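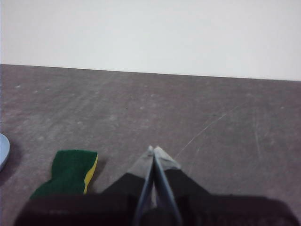

Figure 3. Wrist view at the dish station, Fellmont kitchen. The gripper is closed or nearly closed and empty, with the sponge to its left.

4.2 What the dish room staff noticed first

When we began our interviews at Fellmont, we had a long list of questions prepared about speed, workload and job security, and we were a little surprised at how seldom the dish room staff wanted to start there. They wanted to talk about the table. The wiping and scrubbing cell sits at the end of a counter that several of them had worked at for years, and they read its surface the way the rest of us might read a familiar street. Shown the view in Figure 3, Dagmar Šťastný passed over the gripper entirely and put her finger on the long pale scratch that begins near the fingertips and runs off toward the far side of the table. She wanted to know who would be asked about it. Under the old arrangement, she told us, a mark like that would have been talked over at the end of the shift and then forgotten, and she was not sure that anyone would talk it over now.

We came to think of this as a question of ownership, and it returned in nearly every conversation we had. Before the cell was installed in October, each person on the shift kept a stretch of counter and was loosely responsible for it. The cell has no such stretch. It has a work area, set up by the integrator, Cirkitz, and a log with 387 entries for the period we studied. Of these, 109 were pauses in which a person was called over to help. The log records when the pause began and when the arm resumed - it has no field for what the person did in between, and the in-between was where most of the skill lay. Saulius Jõgi described turning a sponge so that the scouring side faced the right way, moving a plate a hand's width, or simply waiting a moment to see whether the arm would sort itself out. He did these things so quickly that he had trouble listing them for us, and we ended up standing beside him for two long evenings and writing them down as he went.

The staff did not speak with one voice about any of this. Selim Ersoy, the youngest on the late shift, was frankly glad to be rid of the scrubbing and said that his wrists felt better by the time he got home. Eylül Başaran agreed about the wrists but missed the company. Two people used to stand side by side at that counter, and now one person looks after the cell while also loading racks across the room, with their back to everybody else. She had taken to calling out to the others over the noise, which she said was friendly enough but tiring by nine in the evening.

Small changes to the routine seemed to matter more to people than we had expected. In the second half of the study the shift lead, Hüsnü Ersoy, hung a paper notebook beside the cell and asked everyone to write a line whenever they stepped in. The entries are short and sometimes cross, and a few are only a drawing of where an item had been left. Even so, the morning shift began to read them over coffee, and by the end of our visits they were leaving answers underneath. We return to the notebook in Section 5, where we compare its entries with the pauses recorded in the log.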